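News & Events | Student Projects

Molside College Robotics Club Opens Registration for Humanoid Handling Challenge

Student teams will program a full-size humanoid to pick up, move and set down everyday drinks bottles

TURKESHAM, July – The Molside College Robotics Club has opened registration for its first Humanoid Handling Challenge, a student competition in which teams write and test the software that lets a humanoid robot handle ordinary objects on a desk. The contest is open to all students enrolled at Molside College and to final-year pupils at schools in the Turkesham area.

Teams may have up to 5 members. The club will accept entries until the end of September, and the practice period will run through the fall term. The final will be held at the college in the last week of term, starting at 10 a.m., and will be open to the public free of charge.

The challenge grew out of a project course taught by Leena Ruotsalainen, senior lecturer in automation at Molside College. Students on the course spent the spring term teaching the robot to reach for plastic bottles, close its hand on them and put them down again upright.

"We started with blocks, and the students got bored with blocks very quickly," said Ruotsalainen. "A drinks bottle is a better exercise. It is tall, it tips over, the sides give a little when you squeeze, and no two brands have quite the same shape. Everybody in the room knows what a good result looks like, so you don't need to explain the scoring for half an hour."

The course ended with 1,959 logged attempts. The log lists the starting position of the bottle, the grip used and the result of each attempt, and it will be given to every registered team at the start of the practice period. Teams may use it to train or tune their own software. They may also ignore it and start from nothing.

Practice sessions take place in the club's room on the ground floor of the main building. The robot works standing, with a support line overhead, and reaches across to objects set out on the desk. Each session lasts 60 minutes and is booked through the club. A trained club member is present at all times and operates the stop button.

"Most of the hour goes to small things," said Aleksi Oksanen, a second-year student and president of the club. "You move the bottle a hand's width toward the wall and suddenly the elbow wants to go somewhere it can't. Or the fingers come in a bit high and push the top over. Then you sit down, change one value and try again. My advice to new teams is to bring a written list of what you want to test, or the time is gone before you have done any of it."

Two bottles standing close together are one of the harder practice setups. The hand has to come in from the side or from behind with the fingers open, and take hold of one bottle without touching its neighbor.
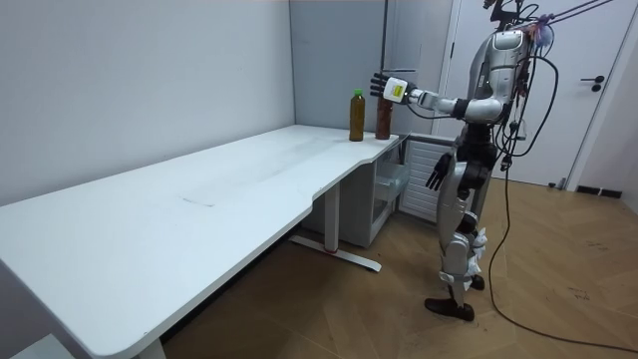 Competition Format

The final has three rounds. In the first, the robot must pick up a single bottle and set it down inside a marked circle. In the second, two bottles stand side by side and the robot must move the one named by the judges. In the third, the judges choose the objects and their positions on the day, and teams have ten minutes to prepare.

Points are given for completed moves, for placing accuracy and for time. A bottle that falls over scores zero for that move, but the round goes on. Bottles are used full in rounds one and two. In the third round they may be full or partly filled, and teams will not be told in advance which.

Remote control of the arm by hand is not allowed during scored rounds. Teams may restart their program once per round without penalty.

Prizes and Support

The winning team will receive 2,000 euros toward equipment or travel, paid by Tukwood, a Turkesham maker of furniture and shop fittings. Tukwood will also offer a summer placement to one member of the winning team.

"We use automation in our own plant, and we find it hard to hire people who have stood next to a machine and worked out why it did the wrong thing," said Eyvindur Riis, production manager at Tukwood. "These students have done a lot of that already."

The judges will be Ruotsalainen, Riis and Sirkka Pitkänen, who teaches physics at Molside Upper Secondary School and has run a school robotics group there for several years. Judges will not score teams they have taught or coached. A stand-in from the college's engineering staff will take their place for those runs.

Beginner Evenings

Students without programming experience can attend a set of beginner evenings before registration closes. The evenings cover basic Python, how the arm joints are numbered, how to read the attempt log and the safety rules for the robot room. They start at 5:30 p.m. and are taught by club members. No entry in the competition is needed to attend.

Minttu Eskola, who joined the club last year from the nursing program, will lead the first of these evenings.

"I had never written a line of code before I came," said Eskola. "I was interested in whether a robot could hand a person a drink, and I wanted to see how far off that was. It is still a fair way off. But I can now write the part that opens and closes the hand, and I can teach someone else to do it in an evening."

How to Register

Registration forms are available from the club room and from the student services desk. Each team must name one contact person and list all members. School teams also need the signature of a teacher. Changes to the list of members are allowed until the first booked practice session.

All team members must complete the safety briefing before entering the robot room. Closed shoes are required and long hair must be tied back.

About the Molside College Robotics Club

The club is run by students with support from the college's automation department. It meets weekly during term and is open to students from every program. Members work on their own projects, help with project courses and visit local schools.

Media contact: Aleksi Oksanen, Molside College Robotics Club, Turkesham

© Molside College | Contact | Accessibility | Back to top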